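Seltden Town Hall Gets Its Table Back, and Everyone Has Views on It

SELTDEN – The long table in the upstairs meeting room at Town Hall has been refinished for the first time since anybody wrote such things down, and residents are invited to come and look at it during regular office hours through the end of November. Food and drink are to be left on the windowsill by the door, where there is a sign.

The table has been in that room longer than the current heating, the current carpet and the current form of government, which was changed by charter some years ago after an argument over parking. It has been used for zoning hearings, a great many birthday lunches and at least one wedding, the outdoor version having been rained on. It has been painted twice, once green and once a color the records call "buff."

Work began in the spring, when the last coat of varnish started coming off on people's sleeves. The first complaint came from an applicant seeking a variance for a chicken coop, who left the hearing with her variance and a brown stain to the elbow. The town paid for the dry cleaning. A second bill arrived the following month, and a third, and by then it was cheaper to fix the table.

Ilona Borbély, who runs a furniture repair shop behind the old Skurora bottling plant, won the job with a bid four pages shorter than the other one. She asked for the summer. She was given until the budget hearings, extended twice, during which period the zoning board met around two folding tables from the library and finished early every time. A motion to keep the folding tables was made, seconded and then allowed to die quietly after it was pointed out that the legs kept giving way under the plat maps.

"I have worked on church pews, bar tops and a dentist's cabinet," Borbély said. "I have never had so many people come by to tell me what color it used to be."

They did come by. The opinions split early into two camps. One held that the table should be dark, as it had been in their parents' day. The other held that it should be light, as it had been in their grandparents' day, and could produce a photograph, though the photograph was black and white. Letters to the editor of the local paper reached 112 before the editor announced she would print no more of them, and then printed one more, from her uncle.

Under the buff there was the green, and under the green there was a layer of something Borbély declined to name in front of a reporter. Under that was wood. She stripped it by hand, one section at a time, and sent the selectmen a sample board in three finishes with a note asking them to pick one. They picked two. She went with oil and wax, the middle one, on the grounds that it was in neither letter.

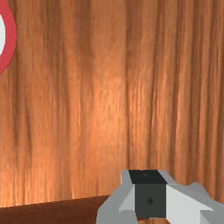 Seltden Office of Town Buildings and Grounds

Warm grain of the orange-brown sort is what a large part of the town now says it wanted all along. The dark camp has taken to calling the result "dark enough." The light camp says it will lighten. Borbély says it will do what wood does in a room with south windows, and that they can all check back in ten years.

The underside produced the only real news of the project. When the top came off its base, a number was found cut into the inner face of one rail: 1619. For most of a week this was taken to be a date, and for most of a week Seltden owned the oldest piece of furniture in the county by a very comfortable margin. The historical society changed the recording on its answering machine. A bakery on Main Street iced the number on a sheet cake. A man from two towns over drove in to ask whether the table was for sale and was told, with some heat, that it was not.

It is a catalog number. A former clerk recognized it from the purchase ledger, where the table is entered as item 1619 from the Najafi furniture works, ordered together with a set of chairs that nobody has seen since. The ledger gives the price as $149, delivery extra. Delivery, according to the next line, was disputed.

The historical society has changed its recording back. The cake had been eaten by then, so no correction was possible.

Borbély left the number where she found it. She also left a row of shallow dents at the head of the table, which longtime residents attribute to a former moderator who did not trust the gavel to carry and used the base of a stapler. There was a lively discussion over whether the dents counted as damage or as heritage. The insurance form offered only the first choice, so they are damage, and they are staying.

Other finds were more modest. Wedged between two boards were a bus token, a quantity of pencil lead and a folded card from a Plollico tournament, Plollico being the card game that Seltden residents of a certain age insist was played everywhere and that residents of everywhere else have never heard of. The card records a winning score and no winner. Three families have claimed it. The office has placed it in an envelope and would like to stop receiving phone calls on the subject.

The new finish comes with rules, which are posted. Coasters are required. Binders are to be lifted and not slid. Laptops are permitted if they have rubber feet, and the applicant is expected to know whether they do. Spills should be wiped up at once and reported at leisure. The office will wax the top twice a year, on days when the room is not booked, and has asked that groups who like to reserve the room "just in case" consider whether the case is likely.

Two felt runners have been donated for use during the budget season, when elbows tend to come down hardest. One is red and one is gray, and the choice between them has been referred to the selectmen, who have asked for more time.

The first official business on the refinished table was the chicken coop. The applicant was back to request a second one. She wore short sleeves, put her forearms flat on the wood, waited a moment and inspected both of them before beginning her remarks. The request was approved, with a condition concerning roosters.

The upstairs meeting room can be viewed whenever Town Hall is open and no hearing is in session. Visitors should sign in at the front counter. Groups wishing to book the room may pick up the form there as well; the old form, which asks for the number of ashtrays needed, will be accepted until the supply runs out.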